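Plernville Robotics Club - Gripper Project Gallery

The gripper group builds and runs a hand-held two-finger tool for recording how people pick up household objects. The recordings are used to train the club's arm, Jin.

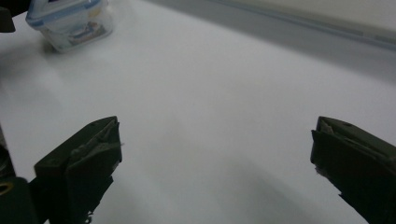
Each member completes 15 recordings per object before moving to the next one. Hala Daher wrote the object list, which has 22 entries, mostly kitchen items and small tools. Boyang Deng maintains the sync script and the calibration sheet.

Finger pads are a consumable. Both inner faces are checked at the start of a session, and any pad that is scuffed or lifting is logged by finger - left or right - with the session number. Worn pads change the grip on smooth plastic, so recordings made with them are tagged and kept in a separate folder.

Lids and clear containers remain the hardest group. Jin managed 7 successful lifts in 22 attempts at the August open night, all of them with the container lying flat. Six more members have since been trained on the tool.

The next revision, Graser, uses the same finger spacing with a screw-on pad plate. Drawings are on the club drive under Rorkach, along with the print settings and the parts list.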